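Animals | Good News

The cat who came home to Plirnthorpe after 126 nights

By Maricica Manole
December

Tudor Sârbu still leaves a saucer on the back step at night. "I know she is inside now," he told me. "But my hand does it alone."

His grey cat, Gonen, went missing in summer, when he was moving from one side of Plirnthorpe to the other. She slipped out between two boxes. He printed 500 leaflets and put them through doors in both streets, and for many weeks he heard nothing at all.

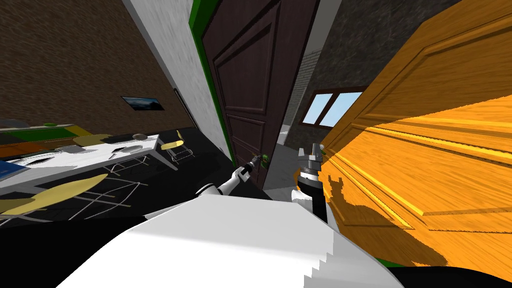
"People were kind, but they rang me about every grey cat in the county," he said. "One was a rabbit."

The call that mattered came on a Friday, at seven in the morning. Raed Qudah, who drives a bread van, had seen a thin cat sleeping behind a bakery 21 miles away. He gave her a little ham and looked at her collar. The name was gone, but three digits of the telephone number could still be read, and they agreed with a leaflet he had kept in his van.

"I had it under the seat with my receipts," Mr Qudah said. "I am not a tidy man, so it was still there."
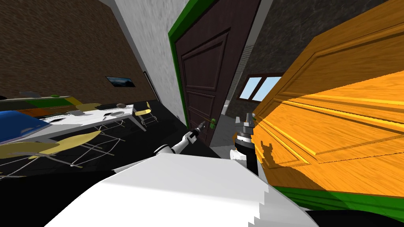

"She shouted at me for an hour"

Mr Sârbu drove to the bakery in his slippers. He was afraid that Gonen would not know him. "She knew me very well," he said. "She shouted at me for an hour, all the way home, and then she ate and slept on my coat."

The vet, Toàn Lương, found that she had lost weight and had a small cut on one ear. She now has a microchip, and a new collar which she does not like.

Mr Qudah visits on Sundays and brings ham.

Recent stories
Chiriac the donkey makes a new friend
Swan stops the Plirnthorpe bus
Teodor Dumitrescu and his three-legged greyhound
Old dog, first snow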